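Flerance Household Wording Set: README

Version 3. Maintained by Piroska Kun. Earlier versions were put together with Magdolna Lengyel, who still reads every change and disagrees with a good part of them.

What this is

A set of 1,050 short written answers to one question: "What do you call this, and what do you use it for?" The objects are things people eat from, drink from, or put food on. Answers were typed by adults in two towns, Kuusisto and Brinach, and each one comes with an age band, a town code, and the language spoken at home as a child.

It is a small set. People keep writing to ask whether it proves that the word "saucer" is dying out. It does not prove that. I doubt any list of typed answers could.

Where the answers came from

The Kuusisto half was gathered through the Futero mailing list, which goes to people who already like word surveys. You should worry about that. Someone who signs up for a list about words will tell you about the difference between a dish and a plate whether or not they observe it at dinner. The Brinach half came from paper forms left at a library desk, typed up later by Magdolna. Those answers are shorter, grumpier, and in my opinion more useful.

The question was the same in both towns, but the instructions were not. Futero members were told to "answer freely." The library form gave one line of space. Any comparison of answer length between the towns is therefore worthless, and I would ask you not to publish one. Two people have.

Files

answers.csv — one row per answer
people.csv — one row per person, no names
objects.csv — the object list, with our working label for each
notes.txt — spelling decisions, arguments about them, and changes since version 2

Columns in answers.csv

answer_id: a running number. Gaps are deleted rows.
person_id: matches people.csv.
object_id: matches objects.csv.
word_given: what the person wrote, with spelling left alone.
word_clean: our tidied version. Treat it as opinion.
use_given: the second half of the answer, untouched.
sure: yes, no, or blank. Blank means the box was not ticked. It does not mean the person was sure, although version 1 read it that way and some of the early charts were wrong because of it.

Known problems

The tidied words hide real differences. "Side plate," "bread plate," and "little plate" were all folded into side_plate in version 2. Magdolna argued for this and I gave in. Version 3 splits them again, but 80 rows had lost their original wording by then and could not be restored. They are marked "merged" in notes.txt. Leave them out of anything that depends on exact words.

Age bands are too wide. The top band starts at 60 and has no end. A claim that "older speakers" prefer one word covers people who grew up with very different kitchens.

Home language was self-reported, one choice only. Plenty of people in Brinach grew up with two. They picked one, and we have no idea how.

There was no second round. We never asked the same person the same thing twice, so we cannot say how steady anyone's answer is. I suspect not very. I have called the same object a bowl and a dish inside a single phone call.

The object labels

Objects.csv has 7 groups: plates, bowls, cups, trays, jugs, boards, and other. The groups were made before the answers came in, which is the wrong order. "Plates" is the worst of them. It assumes that a plate is flat and a bowl is deep, and then a good share of real tableware sits somewhere between the two and people name it by what they last ate from it.
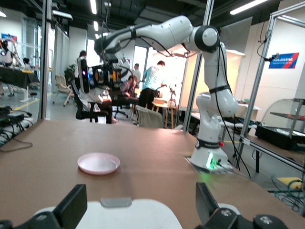

Pale pink round plate with a raised rim and a shallow center. Group: plates.

I would not defend that label very hard. Raise the rim a bit more and half of the Brinach forms would say bowl.

What you can use it for

Teaching, mostly. It works well for showing students how a spelling decision turns into a finding. It can also give you a list of words worth asking about in a proper survey. Please don't use it to draw a map. Two towns do not make a map.

If you need a balanced sample, there is a subset of 560 answers with equal numbers from each town, flagged in people.csv. Balanced by town only. Age is as lopsided there as anywhere else.

Corrections

Send them with the answer_id and the reason. "This is obviously wrong" has been tried and does not count as a reason. Changes go in once a year, in May, and each one is listed in notes.txt with the old value next to the new one.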